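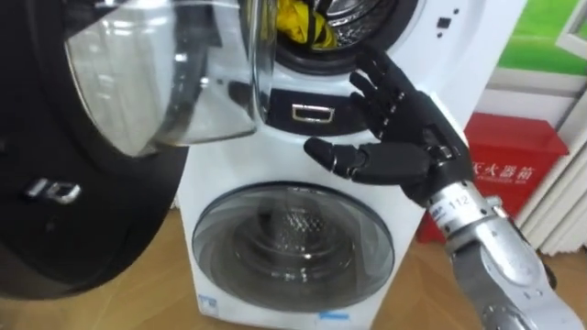
Ticket 1017 – Washer stops before spin, laundry room at Bruscombe house
Opened by: Ozan Dağdelen
Status: waiting for part
Priority: normal

December 4, 2020
The washer stops with 15 minutes left on the display and does not go to the spin. The clothes stay in the water. No error code is shown. It happened with cottons and also with the short program. I pressed Start again two times, no change.

Reply from Pak-hei Lo
Thank you for the details. Please close the water tap, switch off the machine and clean the drain filter. Put a towel on the floor first. Please also tell me if the drain hose is bent behind the machine.

Ozan Dağdelen
Filter is cleaned. Inside were one coin and a lot of lint. The hose was a little bent, so I pulled the machine forward and made it straight. Then I ran rinse and spin without clothes – it finished normally. With a full load it stopped again at the same place. The pump makes a humming noise, but the water goes down very slowly.

Pak-hei Lo
Then I think the pump is weak. An empty drum has less water to move, so the short test can pass. I ordered a drain pump from Adetti, part 457. They write that delivery can be in January. Until then please wash only half loads and do not leave the machine alone when it drains.

Ozan Dağdelen
Understood. Half load was fine today, it needed 20 minutes more than usual. I put a note for the other tenants. Please keep the ticket open.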